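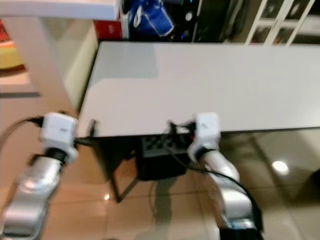 4 Tisch aufstellen und ausrichten

Der Arbeitstisch Westau wird mit vormontiertem Untergestell geliefert und muss vor der ersten Benutzung ausgerichtet werden. Rechnen Sie dafür mit etwa 76 Minuten, wenn Sie zu zweit arbeiten. Maßgeblich für alle folgenden Schritte ist die gerade Vorderkante der weißen Tischplatte; die dunklen Metallbeine darunter werden erst danach auf Höhe gebracht. Auf der matten, hellen Oberfläche fallen Kratzer und Schleifspuren früh auf, legen Sie deshalb kein Werkzeug ohne Unterlage darauf ab.

4.1 Vorbereitung

Sie benötigen:
Wasserwaage, mindestens so lang wie die halbe Plattentiefe
Gabelschlüssel und Innensechskantschlüssel aus dem Beutel Jandel
Maßband
eine weiche Decke oder die Schaumfolie aus der Verpackung

Der Boden am Aufstellort muss fest und trocken sein. Auf Teppich sinken die Stellfüße in den ersten Tagen nach, der Tisch ist dann ein zweites Mal auszurichten.

Achtung: Quetschgefahr. Heben Sie den Tisch nur am Untergestell an, niemals an der Platte. Die Plattenbefestigung ist nicht für das Gewicht des Gestells ausgelegt.

4.2 Gestell auf Höhe bringen

1. Stellen Sie den Tisch an den vorgesehenen Platz. Lassen Sie zur Wand einen Spalt frei, durch den sich ein Netzstecker führen lässt.
2. Lösen Sie an jedem Bein die Kontermutter, bis sie sich von Hand drehen lässt.
3. Drehen Sie alle Stellfüße vollständig ein.
4. Messen Sie an beiden vorderen Ecken vom Boden bis zur Plattenoberkante. Das Werksmaß beträgt 724 mm.
5. Drehen Sie die Stellfüße an der niedrigeren Seite heraus, bis beide Maße übereinstimmen.
6. Wiederholen Sie die Messung hinten.

Hinweis: Die Stellfüße dürfen höchstens 6 mm aus der Hülse herausstehen. Reicht das nicht aus, verwenden Sie die Unterlegplatten Borkia (nicht im Lieferumfang).

4.3 Platte waagerecht stellen

1. Legen Sie die Wasserwaage parallel zur Vorderkante auf und korrigieren Sie über die vorderen Stellfüße.
2. Legen Sie die Wasserwaage quer dazu und korrigieren Sie hinten.
3. Prüfen Sie beide Richtungen noch einmal — eine Korrektur hinten verändert fast immer auch die Vorderkante.
4. Drücken Sie nacheinander auf jede Ecke. Kippelt der Tisch, hat ein Stellfuß keinen Bodenkontakt.
5. Ziehen Sie die Kontermuttern an. Halten Sie den Stellfuß dabei mit dem zweiten Schlüssel fest.

4.4 Kabel führen

Kabel, die am Tisch gebraucht werden, gehören an die Unterseite der Platte oder an ein Tischbein. Sie dürfen nicht über die Vorderkante laufen.

1. Kleben Sie die Kabelhalter Pastor an die Unterseite der Platte. Die Klebestellen müssen sauber und fettfrei sein.
2. Warten Sie 2 Stunden, bevor Sie die Halter belasten.
3. Legen Sie die Kabel mit etwas Spiel ein und führen Sie sie an einem hinteren Bein nach unten.

Vorsicht: Frei hängende Schlaufen im Fußraum sind eine Stolperstelle. Kürzen Sie überschüssige Länge durch Bündeln, knicken Sie die Kabel aber nicht scharf ab.

4.5 Platte reinigen

Wischen Sie die Platte mit einem feuchten Tuch und etwas Spülmittel ab und reiben Sie sie trocken. Scheuermilch, Schmutzradierer und Lösungsmittel hinterlassen glänzende Stellen, die sich nicht mehr entfernen lassen. Flecken von Filzstiften lassen sich meist mit Seifenlauge aufweichen — dafür das nasse Tuch einige Minuten liegen lassen.

Hinweis: Ziehen Sie die Kontermuttern nach dem ersten Monat nach, ebenso nach jedem Umstellen des Tisches.

Stand: 2025-07-09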